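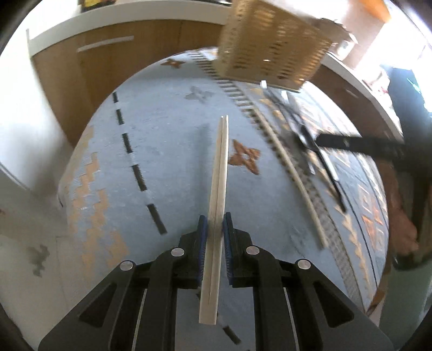
Joined chopsticks held between the blue grip pads, patterned cloth underneath.

Jugah Tabletop: labeling and safety rules, README

Maintained by Dewanti Pasaribu and Traian Roman, Comden. Read this before you add clips or quote numbers from the set.

What is in it
2000 clips of hand-held gripper work at kitchen and dining tables, recorded in 32 homes. Utensils, baskets, cups, packaging. Cloths are left as the household had them, prints and all.

What the rules cover
rules.txt has the written practice we asked operators to follow. We do not claim it makes the data good. Written rules mostly show what somebody remembered to write down.

1. Label the object as held. A pair of chopsticks still joined is one object. Two loose sticks are two.
2. "Grasp" means contact on both pads. It says nothing about whether the grasp would survive a lift.
3. Keep fingers out of the jaws while they are closing. A second person may work at the same table if both agree first.
4. Motion blur is not grounds for deletion. Tag it.
5. Printed patterns on cloth are never labeled as objects. Stripes next to a real stick are the usual trap.

Known problems
Arif Pillai relabeled 200 clips without seeing the first labels. Rule 2 caused most of the arguments, and we have not fixed it. The Illaten checklist we started from assumes a plain work surface, so its section on edges is close to useless in a home.

Please don't call this set "compliant." Compliant with what? Gorbridge put that word in a slide and we asked them to take it out. A signed checklist is evidence of a signature.

Changes
Version 3: rule 5 added, rule 1 reworded after complaints from Herman Tjoa. Next review in October.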